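Notebook, bimanual cell, Graletik bench
February 2019
Entry by S. Hauser

Purpose of this entry: get the working rules for the two-arm table into one place before the Kinel people start using it. Up to now they have lived in three people's heads and on a sheet by the door that still refers to the old table. Draft rules are numbered so they can be argued with.

Starting point is the written procedure from October, which was done for a single arm. Most of it carries over. The parts that don't are start position, shared volume, and anything to do with passing an object across.

R1. Layout before power. Tray, plate, cup, spoon and packets go down before the arms are energized. No hands over the wood after that. If an object has to be moved, stop both arms, move it, restart from R3.

R2. Base plates. Check bolts on both base plates by hand at the start of each session. Torque check once a month, entered in the log. Last month's entry for the right arm is missing. I redid it and put it in.

R3. Start pose. One arm may start extended over the work. The other starts folded back on its own side. Both extended at start is not allowed, even if the program's first move would separate them. This was a judgment call in the old procedure and I want it fixed.
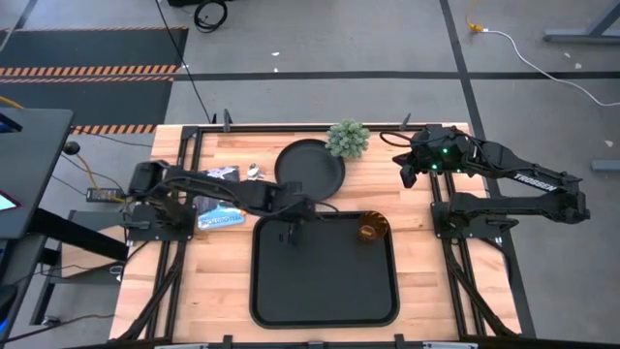
Is the speed limit in the manual enough on its own for a bench with no fence?
It isn't. The limit in the manual describes what the arm can do, and the limit on the bench has to come from our own risk assessment, which covers the gripper, the object held and where people stand. Use the lower of the two.

Oberholzer asked for that to be written out in full, so there it is. Our bench limit stays as set in the assessment. It is not to be raised for demonstrations.

R4. Floor line. The tape is the limit for anyone not running the session. The operator may cross it with the arms stopped and the stop button in hand. Monitors and keyboards stay on the side desk. Cups and phones do not go on the table frame.

R5. Cables. Arm cables are to be checked through the full range of the base joint before the first program of the session, at reduced speed, watching for snags at the clamps. Cables on the floor go outside the walking path. I would prefer a cover strip where people cross. Plikora quoted for one and I have not answered yet.

R6. Object choice. Standard set only: tray, plate, spoon, packets, cup. Plant stays at the back as a fixed obstacle and is not to be grasped. New objects get a line in the log with weight and grip width before they go near a gripper. Glass is allowed for slow moves, with eye protection for everyone inside the line.

Some discussion about R6. Plastic would be safer for the cup, and the case for glass is that clear and tinted surfaces are where the grip detection is weakest, so leaving them out of the set hides the problem. I come down on keeping glass, with conditions:
- no free release above the surface
- no handover attempt until the receiving gripper reports open
- broken glass ends the session; both arms off, table and floor cleared before anything else

R7. Approach. Vertical approach to any object near the tray rim. Stop at hover height, confirm clearance to the rim, then descend. The confirm step is a key press by the operator and must not be scripted out. I found it scripted out in two of the older programs. Both are fixed, and the old copies have been moved out of the run folder.
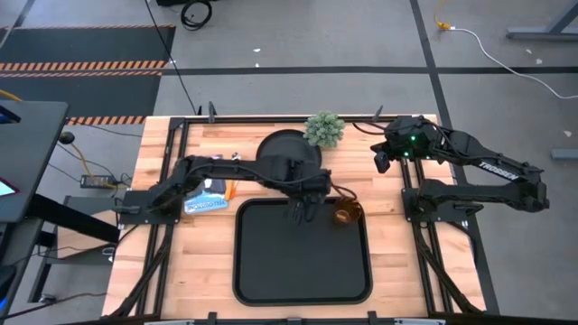
Left gripper over the tray rim, amber cup to its right, right arm folded back.

R8. Shared volume. The middle of the table belongs to one arm at a time. The program requests it, holds it and gives it back. The lock has a timeout of 30 seconds. On timeout both arms hold position; they do not retract. Retracting on timeout was the earlier behavior and it is wrong for this table, as an arm that pulls back with something in its grip can drag it through the other arm's path.

R9. Handover. The sequence is: giving arm holds still, receiving arm approaches with fingers open, receiving arm closes, force reading stable for 600 ms, giving arm opens, giving arm backs off along its approach line. No other order. If the force reading drops at any point, both hold and the operator decides.

What the rule doesn't settle is where the giving arm should grip. With a cup the natural choice is the upper part, which leaves the lower part clear for the receiver but tilts the axis if the grip is off center.
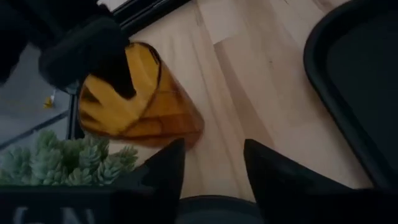 A tilt limit is therefore needed in R9, and I don't have a number I would defend. The grip width table has 2,661 rows and none of them record angle. For now: operator judges by eye, aborts if in doubt, and writes the abort down. When there are enough log lines we set a value.

R10. Logging. Every stop gets a line, including the ones the operator caused on purpose. Fields are program, arm, object, step, reason. "Glitch" is not a reason.

Open items
Tilt value for R9, see above.
Reply to Plikora on the cover strip.
Sheet by the door to be replaced once Oberholzer has signed the draft.
Kinel to read R1 to R10 and initial before first powered session. Supervised for the first 3 sessions, with the supervisor holding the stop.
Timeout in R8 to be tested with an object in each gripper. So far only tested empty.

S.H.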